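# About Ovness School of Singing

We're a small singing school above the old chandler's shop on Drilard Street, and we love what we do! Ingvar Ragnarsson began it with five pupils, a borrowed piano and a heater that worked when it felt like it. Raymonde Doucette came along the next October to take the beginners' choir, and she still runs it, louder and happier than ever.

You don't need to read music to join us. Plenty of our singers can't, or couldn't when they walked in (Ingvar himself learned everything by ear until he was nearly 30). We teach folk songs, rounds, hymns, a bit of opera for those who fancy it, and a lot of breathing. Lessons are one to one or in pairs, and the choirs meet at 7 pm in the long room.

Our song library now holds 1134 pieces, many of them copied out by hand by past pupils. Come and browse! If you find a tune your gran used to sing, we'll help you work out the harmony.

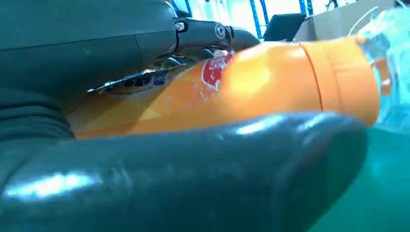
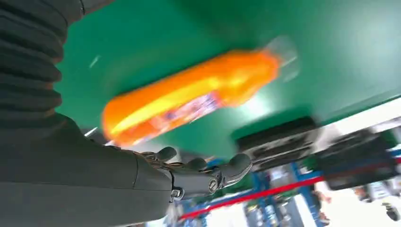 Each spring we join the Stougaard choir for two concerts, one at their hall and one at ours, with soup in the interval. Last year we sang the Zarkovley ferry songs, all of them, and the audience knew more verses than we did.

New singers can start at any point in the term. Ring the bell by the blue door and come up, or leave a note for Raymonde, who answers them all herself. Your first lesson is free.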